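CHAPTER 3
Property and Evidence

Chapter Outline
Opening Case: The Missing Jacket
What Counts as Property, What Counts as Evidence
From the Scene to the Station
The Property Room
Chain of Custody in Court
Release, Return and Destruction
Audits

Key Terms
chain of custody
continuity
disposition
found property
inventory
property officer
safekeeping
submitting officer

After reading this chapter, students should be able to:
Tell the difference between evidence, found property and property held for safekeeping.
List the entries that belong on a property record and say who makes each one.
Describe how a gap in the chain of custody is treated at a hearing.
Compare a full inventory with a spot audit.

Opening Case: The Missing Jacket

On a Thursday evening in July, two officers of the Trevaskis Police Department answered a call from a hardware store. A man had been seen putting drill bits into the lining of a jacket. He left the jacket behind when a clerk spoke to him, and he was stopped a few blocks away. The officers took the jacket, the drill bits and a receipt book from the counter. They drove to the station and the arrest was booked at 9:40 p.m.

The property room closed at six. Under the department's policy, items brought in after hours went into one of a row of temporary lockers in the hallway. The officer was to fill out a card for each item, tie the card to the item, close the locker and drop the key through a slot in the property room door. The officer who handled the jacket put all the items in one paper bag and filled out one card. The card read "clothing and tools, misc."

The next morning the property officer, Milagros Salinas, emptied the lockers. She entered the drill bits and the receipt book. There was no jacket in the bag, and the card did not say there should be one. She recorded what she had in front of her, signed for it and put it on a shelf.

Nine weeks later the defense lawyer asked to see the jacket. The police report described a cut in the lining, and the prosecutor meant to use that cut to show the man had planned the theft. The department searched the property room and the patrol car and did not find it. The arresting officer testified that he remembered putting the jacket in the bag. His partner testified that she thought it had gone into a second bag. Salinas testified that she had received one bag and produced the card.

The judge allowed the officers to describe the jacket from memory, and allowed the defense to ask why it could not be shown. The charge was later reduced. The jacket was found the following spring behind the hallway lockers, without a card. By then the case was closed.

No one in this case was accused of taking anything. The loss came from a short description on a card and from a rule that let several items share one container. Most problems with property are of this kind. They begin with a small shortcut at the end of a shift, and they are often found months later, when the people involved no longer remember the details well.

Why Property Deserves a Chapter

Students who plan to work in law enforcement usually think first of patrol and investigation. Few ask about the property room. It is often in a basement, it is staffed by one or two people, and in many departments those people are civilians. Yet nearly every criminal case passes through it in some form. A case with no confession and no eyewitness may depend entirely on whether an object shown in court is the same object that was picked up at the scene, and in the same condition.

The amount of material is also larger than most people expect. The Trevaskis department takes in some 400 items in an ordinary month. When it carried out its first full inventory, it found 207 records that did not match anything on the shelves. Most were clerical. Items had been returned to their owners and the return had not been entered, or an item had been moved and the old shelf number left in place. A smaller group could not be explained, and those cases had to be reported to the county prosecutor one by one.

What Counts as Property, What Counts as Evidence

Police departments hold things for different reasons, and the reason decides how long an item is kept and who may have it back.

Evidence is anything held because it may help prove or disprove a fact in a case. It stays until the case and any appeals are over, or until a court orders otherwise.

Found property is anything turned in with no known owner and no known link to a crime, such as a bicycle left in a park. State law sets how long it must be held. In some states the finder may claim it afterward.

Property for safekeeping belongs to a known person who cannot take care of it at the moment. A purse left in a car after its owner goes to the hospital is one common case. The owner may ask for it back at any time during business hours.

An item can move from one group to another. A found bicycle becomes evidence if its serial number matches a theft report. When this happens the original record is kept and the change is added to it, with the date and the name of the person who made it. The original entry is never erased or written over. 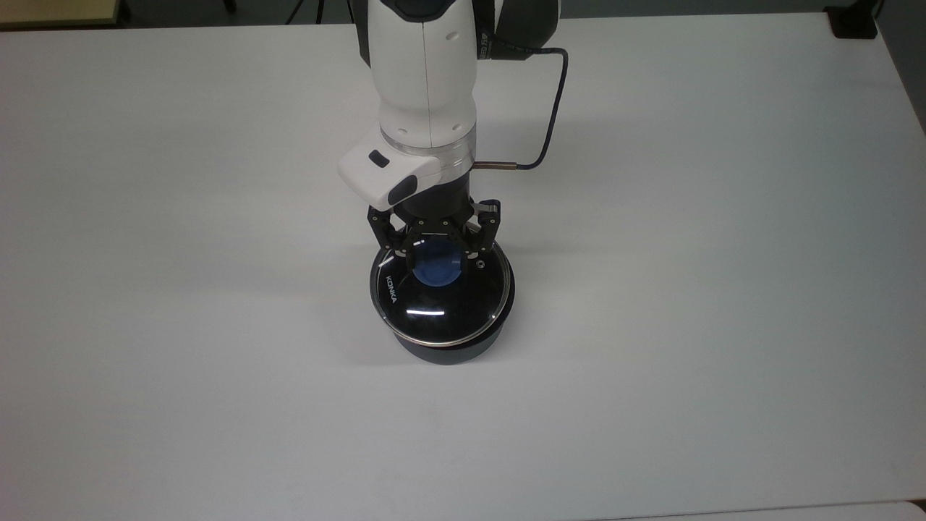

Photo: Rocío Acuña / Plurisell

Records on Paper and on Screen

Until fairly recently most departments kept property records in bound ledgers. A ledger has numbered pages, so a missing page is easy to notice. Its weakness is searching. Finding every item linked to one suspect can take a full day.

Most departments now use software. Trevaskis changed from ledgers to a system called Zinden after its inventory, and the neighboring sheriff's office uses Distent. Both print a bar code label for each item and record the user name and time whenever the label is scanned. Neither can tell whether the officer wrote a good description. "Clothing and tools, misc." would pass through either system without a warning.

A useful description gives the type of item, color, size, maker's name or serial number if there is one, and any damage or marks. It should be enough for a stranger to pick out the item from others like it. Each item gets its own line. Cash is counted by two people, and in Trevaskis any amount over $1,000 also requires a supervisor's signature before the envelope is sealed.

Check Your Understanding

Look again at the opening case and mark each point at which a person handled the bag. For each point, write down what record was made and what record should have been made. Keep your notes, as you will need them for the courtroom exercise at the end of the chapter.

From the Scene to the Station

The chain of custody begins with the first officer who takes control of an item. That person is called the submitting officer, even if someone else noticed the item first. Before it is moved, the item should be photographed where it lies and its location noted. The submitting officer then packages it, seals the package, and writes initials and the date across the seal.

The choice of packaging depends on the item. Paper bags are used for clothing and for anything damp, which can grow mold in plastic. Small loose objects go into envelopes or boxes. Sharp objects go into rigid tubes, and the outside is marked so that the next person to handle the package knows what is inside.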